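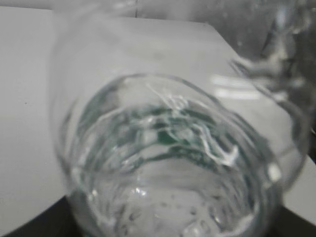
The woman who washes the glasses at Chauvin did not want her name in this article. "Write only that I work there," she told me, and poured water for both of us before I had opened my notebook.

Chauvin is a small dining room in Bravley with 9 tables and a shelf of glasses behind the bar. When she started, in January, there were 200 glasses of many different kinds. Now there is mostly one kind, plain and clear, with a thick wall. I asked who made this choice.

"I asked for it," she said. "The thin ones are beautiful, but I was sweeping them up every week. A thick glass forgives you if you put it down too hard."

She has strong opinions about water too. Guests in Bravley often complain that the tap water is cloudy, and she gets tired of explaining the small bubbles. "It is air. Wait a little and it goes away. In Skara, where I grew up, we had the same thing every morning and we drank it."

I wanted to know how full a glass should be. Her former employer, a hotel restaurant called Istovura, had a rule of two thirds, and the waiters were corrected if they poured more. She never liked this rule. "If a person is thirsty, give him water. I fill it nearly to the top. Yes, you must walk slowly with it."

For washing she uses hot water, very little soap and a soft brush with a long handle. The glasses are rinsed twice and stand upside down on a rack, never on a cloth, for the cloth leaves a smell. She dries only the rims by hand. When I asked how she checks them, she took one to the window and turned it against the light.

"You look from above, then from the side. From above you see the bottom, and the bottom is where people are lazy."

We talked for almost an hour. At the end she took my glass, which I had not finished, and emptied it over the basil on the windowsill. Then she went back to the kitchen, as the first lunch guests were already at the door.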